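September, early evening
By the Dravora Road diarist

Spent the best part of the afternoon on the table, and I am not convinced it was worth it. The man in the shop at Dristley swore by a hard wax oil called Soline. Two coats, he said, and you'll never think about it again. I have been told that about a roof, a boiler and a pair of boots, so I paid up and kept the receipt.

The pale wood was why I bought the thing in the first place. Everyone warned me it would go orange within a year. It hasn't, or not so I can tell, but then I see it every day and would be the last to notice. Wiped it over with a cloth before tea and stood about looking at the grain from both ends of the room like somebody at an auction.
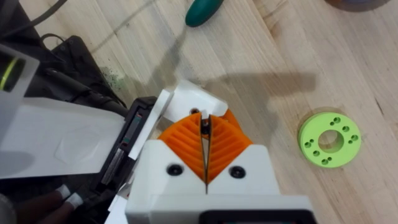
Is oil any better than varnish on a pale table? It keeps the wood looking lighter and a scratch is easier to patch, but it wants doing again far more often, and it won't forgive a hot pan.

So much for never thinking about it again. The leaflet says to leave it 6 days before putting anything heavy down, then in smaller print says to go over it every 6 months. I read that part at home, naturally. At this rate I shall be 71 and still on my knees doing the underside, which the leaflet also recommends, for reasons it keeps to itself.

Looked up what a new one would cost from Ene, out of spite mostly. 2,000 for a top that size, legs extra. Shut the page and went back to the cloth.

I'll give the Soline until the clocks go back. If there's one mug ring on it by then I'm taking the tin back to Dristley, empty or not. Beans on toast tonight, eaten off a tray.

3 comments | 6 shares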